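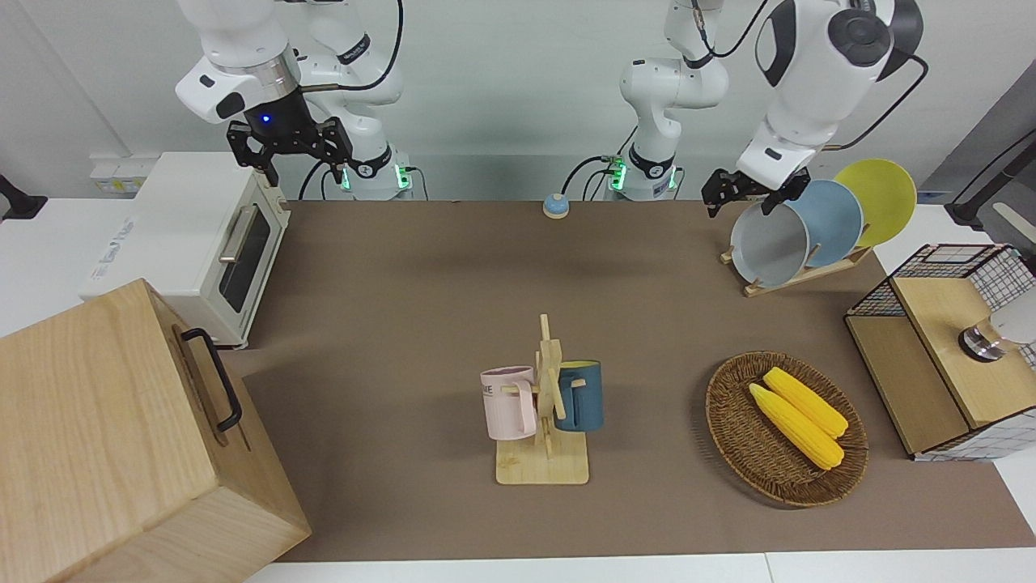
Module 2: Workplace Organisation
Handout for Session 3: Reading a Job Description

Purpose of the session
Students will learn to read a job description as a working document, to separate duties from responsibilities, and to recognise where a description leaves matters open. The session lasts 90 minutes. Students should bring the Irkholm reading, which was distributed in the previous session.

Terms used
Duty: a task the post holder is expected to carry out.
Responsibility: a result for which the post holder must answer, whoever carries out the task.
Reporting line: the post to which the holder answers in day-to-day matters.
Span of control: the number of posts which report directly to one manager.

Duties and responsibilities
The two are often listed together under one heading. In the Irkholm reading, the stores supervisor "checks deliveries" and "ensures that stock records are correct". The first is a duty. The second is a responsibility, and it remains with the supervisor when a clerk keeps the records. Students should mark each line of the reading D or R before the session begins. Some lines may fairly be marked both.

Reporting lines
The Leto and Fonseca cases show two ways of arranging the same department. At Leto, each post has a single reporting line. At Fonseca, technical staff answer to a section head for their daily work and to a project lead for deadlines. The Fonseca description does not state which of the two approves leave. Students should consider what wording would settle the point.

Written work
Rewrite the Guta description so that duties and responsibilities appear under separate headings. The work should fill no more than 2 pages. Do not add new duties. Where the original is unclear, keep the wording and note the difficulty in the margin.

Work is to be handed in at the department office by 12/01/2018. Late work will be accepted only with a signed extension form.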